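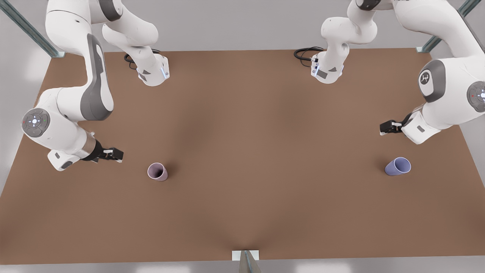 7/4/21 – Fendo external drive, sequential write test, second run. The enclosure reached 41 C and speed fell off after the first 20 GB, same as Kiều saw with her unit. Swapped the cable for the short one, no change.

Still to do:

- repeat with the drive almost full
- ask Sang for the older bridge firmware
- 100 small-file copies, exFAT only – NTFS numbers are already in Eltau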